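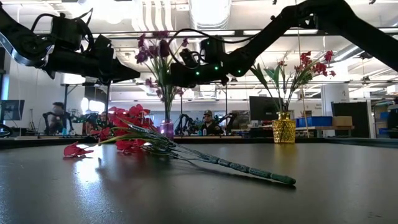
Artificial red bouquet with wrapped stems.

Silk and Artificial Flowers: Frequently Asked Questions

How long does an order take?
Stock bouquets ship in two business days. Custom work takes 11 business days from the day you approve the color sheet. Wedding orders placed in March or April can take longer, so please write first.

Can I order just one bouquet?
Yes. There is no minimum on stock items. Custom colors start at 24 stems.

What is the difference between the Seixas and Suva lines?
Seixas stems have a wire core and can be bent. Suva stems are solid plastic and hold their shape. Suva is the better choice for cemetery vases and window boxes.

Can they go outdoors?
Suva can. Expect some fading after one summer in full sun. Seixas is for indoor use only.

How do I clean them?
Use a hair dryer on the cool setting or a soft paintbrush. For sticky dust, wipe each petal with a damp cloth. Do not soak fabric flowers, as the dye may run.

Can I shorten the stems?
Yes, with wire cutters. Kitchen scissors will be ruined. Cover the cut end with floral tape.

Do you take returns?
Unused stock items, within 56 days. Custom orders are not returnable unless we made a mistake.

Who do I contact about large orders?
For anything over 2000 stems, ask for Lurdes Baptista at the Brisereo office.

Last updated May 27, 2026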